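4.3 Clearing a table and sorting what is left on it

This section applies to the white break tables on the concrete floor of the work hall. For tables in the carpeted rooms, see 4.4. Allow 9 minutes per table the first time through.

Before you start

You need the following items from the Jurnow cart:

- One pair of reusable gloves
- One liner each for metal, paper, and general waste
- One Wakon surface cloth, damp
- One dry cloth
- The pour-off pail with its lid

Check that the liners are folded at least a hand's width over the rim of each bin. Liners that sit lower than this slip down when the first heavy item goes in.

CAUTION: Do not park the cart across a yellow floor line. The lines must stay clear at all times, including during breaks.

Clearing the table

1. Put on the gloves.

2. Look over the tabletop before touching anything. Note which cups are upright and which are on their sides. Treat every upright cup as full until you have looked into it.

3. Pick up upright cups first. Hold the cup low on the wall with light pressure. A paper cup with a creased rim can fold inward if it is gripped at the top.

4. Empty any liquid into the pour-off pail. Close the lid after each pour.

5. Pick up tipped cups by the base and turn them mouth up before moving them over the edge of the table. Check the surface underneath for liquid.

6. Stack the empty cups, no more than four to a stack, and set the stack aside for sorting.

A typical table at the end of a break carries a few pieces: a drink can, a cup or two, and some wadded paper. Plates and trays may be at one end and are handled separately (see step 11).

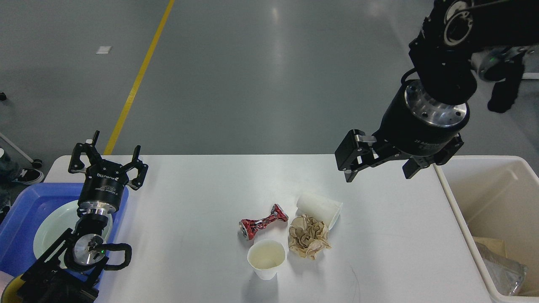
7. Pick up cans with the thumb and fingers on the printed body, away from the rim and the opening. A crushed can may have a split along a fold.

CAUTION: Do not flatten a crushed can further by hand. Do not reach into a can to remove paper or other objects.

8. Hold the can over the pail with the opening down for a count of three, then place it in the metal liner.

9. Open crumpled paper before sorting it. Cutlery, lids, and pull tabs are often wrapped inside. Unfold the paper over the table so that anything in it drops where it can be seen.

10. Sort the items according to the table below.

Item / Condition / Liner
Aluminum can / Empty, any shape / Metal
Aluminum can / Stuffed with paper or other waste / General
Brown paper / Dry and free of food / Paper
Brown paper / Greasy or wet / General
Paper cup / Any / General
Pull tab, loose / Any / Metal

Note: Paper cups go in general waste even when they are clean. The lining is not accepted by the Tirkport paper collection. This changed in April, and older wall cards still show cups under Paper. Replace any old card you find with form 314.

11. Leave plates on their tray. Carry the tray level, with both hands, to the wash counter. Do not sort dishes on the table and do not place waste on the tray, even for a short distance.

Wiping the surface

12. Wipe the tabletop with the damp cloth, working from the far edge toward you. Overlap each pass by half the width of the cloth.

13. Gray scuff marks do not come off with water alone. Apply one press of Wakon cleaner to the cloth, rub along the mark, and wipe again with a clean part of the cloth. Marks that remain after two attempts should be left and entered on the table sheet. Do not use scouring pads on the white surface. They dull the finish, and dull areas pick up new marks faster.

14. Dry the table with the second cloth. Include the underside of the front edge, where drips collect.

15. Wipe up any liquid on the concrete floor immediately.

Finishing

16. Tie off a liner when it is three-quarters full. The cart holds 50 spare liners in the lower drawer. Refill the drawer on Tuesday, before the Paredes pickup.

17. Rinse the pail, leave the lid off to dry, and hang the gloves by the cuffs.

18. Initial the table sheet. Report cracked edges, loose legs, or a table that rocks to Athina Drakos. Liner and cleaner orders go to Lev Boiko.

If a can or cup has rolled under the table, retrieve it after step 14 with the cart tongs. See 4.6 for broken dishes and 4.7 for spills that extend past the table legs.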